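March, 7:40 in the morning

I have decided to become a person whose tools live in one place. This is the third such decision since Christmas, and the first to involve spending money. The blue bin came from Rinditz, where it was on the shelf beside forty others exactly like it, and I still stood there choosing.

Stage one was the screwdriver. I own several, but there is only one I care about, the black and yellow one with the fat handle, and it has spent the winter in the bread drawer, the car, and (for a week I don't want to discuss) the bathroom. It goes in the bin now. Handle down, shaft up, so that I can see it from the door and feel organized.
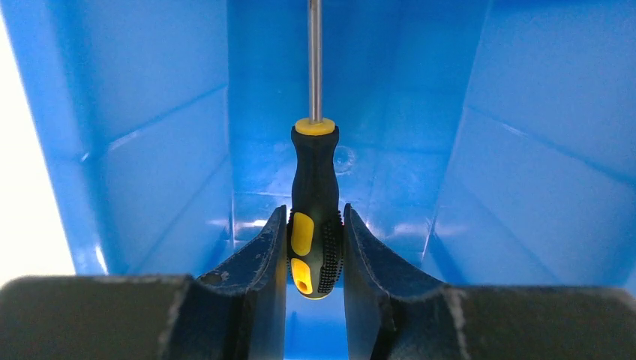

Jawad Zaidi came by at lunch and said a bin with one screwdriver in it is not a system. I said every system starts somewhere. He said the Dranska catalog has a wall rack for 486 dollars, and we both went quiet for a while, me out of horror and him, I think, out of longing.

Afternoon. I took everything back out to decide what the bin is for. It is much easier to have opinions about a bin when it's empty. Shaohua Fang says to give a bin one job and write the job on a label. I wrote "TOOLS," then worried about tape measures, and crossed it out.
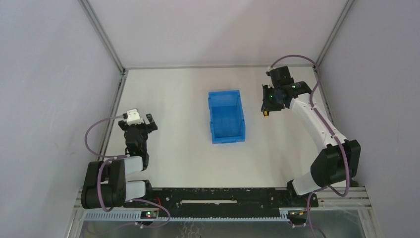 Does tape count as a tool? It counts if I need it to finish a job, so the masking tape goes in and the gift tape stays in the hall closet with the ribbon.

That settled, I went through the bread drawer and found four hex keys, a drill bit, the warranty for a lamp we gave away, and a bag of screws marked "IMPORTANT" in my own handwriting. Important to what, I couldn't say. I kept them.

Evening. Wiped the table, put the kettle on, and stood around admiring how much space there is when you've moved the mess to a chair. 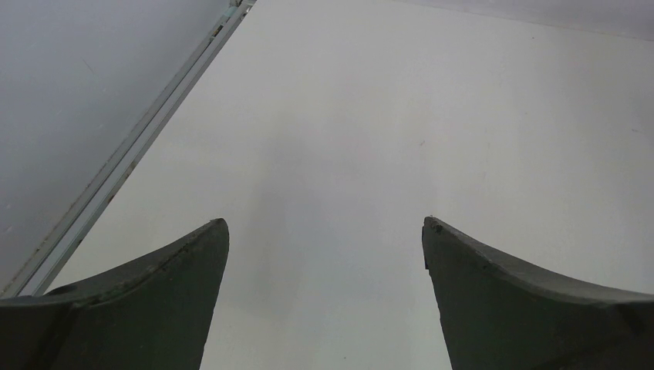 The chair is tomorrow. I may need a second bin for it, and Rinditz opens at nine. Also have to call Jawad and get my pliers back, which he has had since the business with the gate.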